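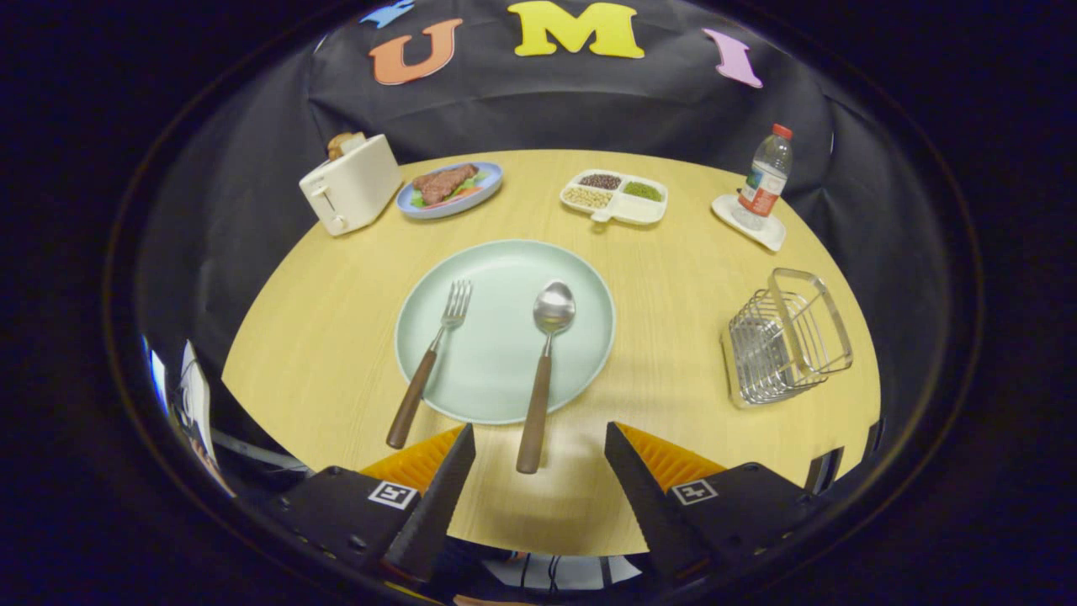
Toast and a plate of steak on lettuce, on the round table.

About Nornum

Nornum is a music school in Riltstead. We teach violin, viola, cello, double bass and piano, to children from the age of six and to adults who have decided they'd like to read the bass clef after all. We have 37 pupils at the moment and would rather stay near that number than grow.

We opened because we were tired of a certain kind of music school. You may know the kind. The front page has a list of competitions with "International" in the title, most of which can be entered by uploading a video and paying a fee. Everybody who pays gets a medal of some colour. We don't say that all competitions are like this. Some are hard, well judged and worth the train fare, and if your child wants to enter one of those we will help with the repertoire and find an accompanist. But we don't list prizes on this site, and we won't put a pupil forward for something so that we can mention it later.

We are also wary of the word "gifted". Parents ring up and ask if we take gifted children. We take children who will practise on a wet Tuesday, and we have found it very difficult to tell at the age of seven which ones those are. A trial lesson tells us a little. A year tells us more.

How we teach

Lessons are one to one, weekly, in term time. Beginners have half an hour, and most move to 45 minutes when they start shifting position or playing hands together with some comfort. We use graded exams sparingly. A pupil who wants to take one can, and one who doesn't will not be asked again every term.

On Saturday mornings there is Zorkura, our string group, which any pupil can join once they can hold a part. It is loud and not always in tune. In July it gives a concert with a short programme and no speeches. Last summer they got through all of a suite we had expected them to abandon halfway, repeats included.

Fees and instruments

A full year of half-hour lessons is £1,950. The 45-minute lesson comes to £2,735. Both include Zorkura, and there is no registration fee, because we have never understood what one is for. If you leave partway through a term we don't refund that term, but we won't chase you for the next.

We hire out small cellos and violins at cost. Please talk to us before you buy one online. A cheap cello with a badly cut bridge is miserable to play — we have seen children blamed for the bridge.

Where we are

We are in the Triantafyllou building in Riltstead, on the first floor, above the old piano showroom. There is a lift, which works on most days. Parents may sit in on lessons or not, as they and the teacher agree.

There is no brochure. If you want to know what the teaching is like, come and hear some of it, then go and hear somebody else's.

Page last checked: Thursday, October 8, 2026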